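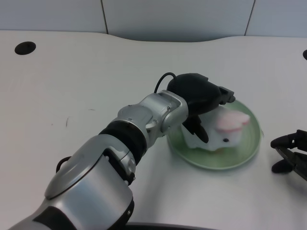 How to Clean and Care for a White Tabletop

White tops are easy to live with as long as they get a quick wipe every day and a proper clean now and then. Most of the damage I see comes from the wrong product or from something left sitting too long. This page covers daily care, stains, edges and cable holes, and what to do about scratches.

It applies to the common factory-coated tops sold for desks, break rooms and kitchens. It does not apply to marble, painted wood or anything finished with oil or wax. If you don't know what you have, look for a label on the underside, or email the seller with the order number.

What you need

Two microfiber cloths, one for washing and one for drying
Dish soap, any plain kind without added scrubbing grains
A spray bottle
Baking soda
Rubbing alcohol
Cotton swabs
An old soft toothbrush
A plastic scraper or an expired store card

Leave out steel wool, scouring powder, oven cleaner and the green side of a kitchen sponge. Melamine foam erasers take off marks well, but they are a fine abrasive and will leave a shiny patch on a matte top. I keep one for the underside and the legs.

Daily wipe

1. Clear the top and brush off crumbs with a dry cloth. Grit dragged around under a wet cloth is how most fine scratches start.

2. Put a few drops of dish soap in the spray bottle and fill it with warm water. Spray the cloth, not the table.

3. Wipe in straight passes from the back edge toward you. If the top has a fine grain or line texture, go along the lines first and across them second.

4. Wipe again with a cloth dampened in plain water. Soap film is what makes a white top look gray after a few weeks, and people often mistake it for wear.

5. Dry it. On my own table this whole job is done before the coffee is ready.

Stains

Work from the mildest method up, and try each one first in a corner that doesn't show.

Coffee, tea and tomato sauce: Mix baking soda and water into a paste about as thick as toothpaste. Spread it on the stain, leave it for 6 minutes, then lift it off with a damp cloth. Don't rub it in circles. Rinse and dry. Repeat once if a shadow is left.

Ballpoint and marker: Dab with rubbing alcohol on a cotton swab, turning the swab to a clean side as it picks up color. Rinse with plain water afterward. Keep alcohol away from flames and open a window.

Grease from plates and takeout boxes: Undiluted dish soap on a damp cloth, left on for a minute, then rinsed twice.

Sticker glue: Warm it with a hair dryer on low, then push it off with the plastic scraper held nearly flat. Remove what remains with a little cooking oil, and wash the oil away with soapy water.

Turmeric and curry: These are the hard ones. Try the paste first. If a yellow mark remains and the table is near a window, leave the spot uncovered for a few days. Sunlight fades turmeric quite well.
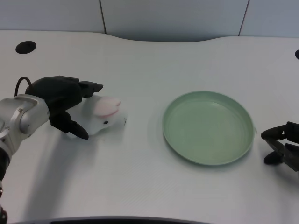 Edges and cable holes

The edge is the weak point of most tops. Water that gets in under the edge strip swells the core, and a swollen core can't be put back. Wipe along the edge with a cloth that has been wrung out hard, and dry it right after. Curved edges need a little more attention because the strip is under tension there and tends to lift first.

If a section has lifted, clean out the gap with the dry toothbrush, run in a thin line of contact adhesive as the tube directs, press it down and tape it overnight.

Cable holes with plastic liners collect dust, crumbs and hair. Most liners pull straight up. Unplug anything that runs through the hole, take the liner out, wash it in the sink and let it dry fully. While it is out, look at the cut edge inside the hole. If it is bare, brush on a coat of clear varnish, let that dry and put the liner back.

Scratches

Light scratches on a white top are often just dirt sitting in a very shallow line. Clean with soapy water and the toothbrush before you decide it needs repair. For a real scratch, use a white furniture repair pen - test the shade on paper first, as there are many whites. Wipe off the extra before it sets.

Deep chips need filler paste in a matching color. Fill slightly high, let it harden, and shave it level with the plastic scraper. Wait 14 hours before washing that area.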